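Workshop notebook, back bench
November 2023

Cups again. I know, I know, but the cup drawer has been driving me up the wall since January and I finally had a clear afternoon to do something about it, so this entry is all cups and cup storage and you can skip it if you only came for the glue notes (those are further back, under Oleo).

Where we were: three open sleeves of paper cups in the drawer under the kettle, all different sizes, all split down the side from people ripping them open in a hurry. Cups rolling around loose with the teaspoons. Somebody had been mixing filler in them too, and then putting the leftover clean ones back in with the drinking ones, which I'd like us to stop doing please!

I pulled the lot out onto the bench and counted. 178 usable, 42 for the recycling. The crushed ones were mostly the thin kind we got from Tratden, and I don't think I'll order those again. They're fine until you pick one up full, and then the wall gives and you've got tea down your sleeve. The Lockwood ones are stiffer and have a nicer lip on them. Plain white, no print, which also means you can write on them in pencil when you're using one for small parts.

Things I tried for holding a stack:

First go was a length of downpipe stood on end with a slot cut up the front. Looked great on paper. The cups went in fine and then wouldn't come out one at a time, you'd pull and get four. I filed the slot wider and got five. Gave up on that before lunch and the pipe is back in the offcuts rack, slot and all, if anyone has a use for it.

Second go was just a shoebox. Worked better than the pipe, to be fair, but the lid kept going missing and it was the colour of old mustard.

Third go was laying the stack on its side with a wire holder over it, and I'm pretty happy with this one. I sat it on a dark brown base, and the wire loops down over the top and round the front and then runs along the side. Bending the wire took me three tries. The first bend was too tight and it bit into the rims, the second was so slack the whole stack wandered off to one side. If you're making another, go round something a good bit fatter than the cup and let it spring back. I went round a paint tin.

Sideways is the trick, I think. With the open ends facing out you can hook a finger in the front one and draw it straight off, and you can see how many are left without lifting a lid. Dust is the obvious worry. I'm going to leave the front cup as a sacrificial one for a fortnight and see what collects in it, then decide if we need a flap.

Things to look at on each cup before it goes in the good stack: the rim (should be a proper round roll the whole way, no flat spots), and the seam on the inside where the paper overlaps. If the seam has lifted, bin it. Easiest way is to tip the mouth toward you under the window and have a look down the back wall.

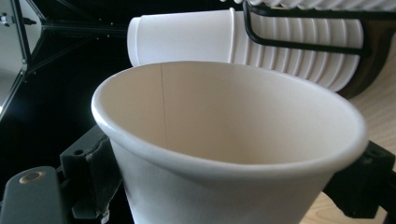 Page 375

Nice thick rim on that one, and the seam runs straight down inside from just under the lip. You get the rest of the stack behind it, lying in the wire, with the ridges where the rims overlap. More like that and fewer like the Tratden ones.

Still to do:

Sand the underside of the base, it catches on the bench.
Make a second holder for the small cups, same wire if there's enough left on the roll. Otherwise Grala had some in a similar gauge.
Label for the front. I'd like it to say DRINKING ONLY in big letters, but I'm open to something friendlier.
Separate tub for mixing cups, kept over by the sink, well away from the kettle.

Also, I had a go at working out how many we get through, from the old order slips. It came to 1,194 since the slips started, and that seems like an awful lot of tea for a place this size. Going to bring my own mug in and see if that shames anybody else into it.

Glue test on the sample boards carries on next page. Don't move the clamps.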